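Caderno da oficina, dezembro, entrada iniciada às 10h20

Continuação do par de garras manuais. Projeto Ostell, segunda revisão dos dedos. As notas anteriores sobre a mola estão no caderno da bancada Kallholm e não repito os valores aqui.

## Estado de partida

- Garra A: carcaça branca, almofadas pretas estriadas, montadas ontem à noite.
- Garra B: mesmo punho, firmware anterior.
- Gravação: 205 sequências no disco, das quais falta rever as últimas 20.
- Parafusos dos dedos apertados à mão, sem trava-rosca. Fica para quando a geometria estiver fechada.

A queixa da sessão passada era perda de aderência em peças lisas quando a pega se fazia só com a ponta. As almofadas antigas tinham face lisa e deformavam-se para fora. As novas vêm do molde Bustos, com a face estriada dentro de um rebordo cinzento-escuro liso. O rebordo deve segurar a borracha lateralmente. Custo: a almofada ficou mais rígida e o curso do gatilho sente-se mais curto, embora o batente seja o mesmo.

## Alinhamento

Folga na ponta: com a garra em repouso as duas almofadas inclinam-se uma para a outra em V e fica uma abertura estreita entre elas. No desenho a folga em repouso é de 2 mm. Ainda não passei o calibre. Se a medida confirmar, não mexo no batente.

A segunda garra leva o marcador fiducial quadrado ao lado da unidade de câmara. Verificar em que ângulos o marcador ainda é lido quando as duas garras trabalham próximas. Com a B inclinada, o marcador apresenta-se muito de viés à A, e é nessa posição que espero as perdas de deteção. 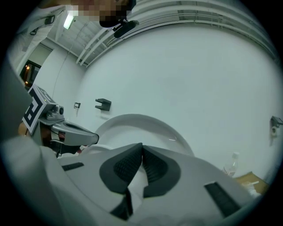

## Ensaios de hoje

1. Fecho em vazio, 10 ciclos por garra. Sem encravamento. A garra A faz um estalido no retorno, a meio do curso. Suspeito da guia e não da mola.
2. Aproximação das duas garras, pontas viradas uma para a outra. O limite útil é dado pela largura da carcaça, que chega antes dos dedos. Rever o raio da curva no próximo modelo.
3. Leitura do marcador com a B rodada no punho. Perde-se a deteção antes do fim da rotação. Repetir com suporte fixo e transferidor; à mão não dá para registar ângulo que sirva.
4. Comparação com a almofada antiga: não feita. O par antigo ficou na caixa Skitmont e não a encontrei.

## Notas soltas

A grelha da carcaça branca apanha pó de lixa. Soprar antes de fechar a tampa.

O relógio das duas unidades continua a derivar entre si. Sincronizar no arranque e outra vez a meio da sessão, até haver solução melhor.

Etiquetar os punhos com A e B. Na última revisão dos ficheiros troquei-os e perdi uma tarde.

## Pendente

- [ ] Medir a folga em repouso nas duas garras
- [ ] Desmontar a guia da A
- [ ] Rever as 20 sequências em falta
- [ ] Imprimir suporte inclinado para o marcador
- [ ] Procurar a caixa Skitmont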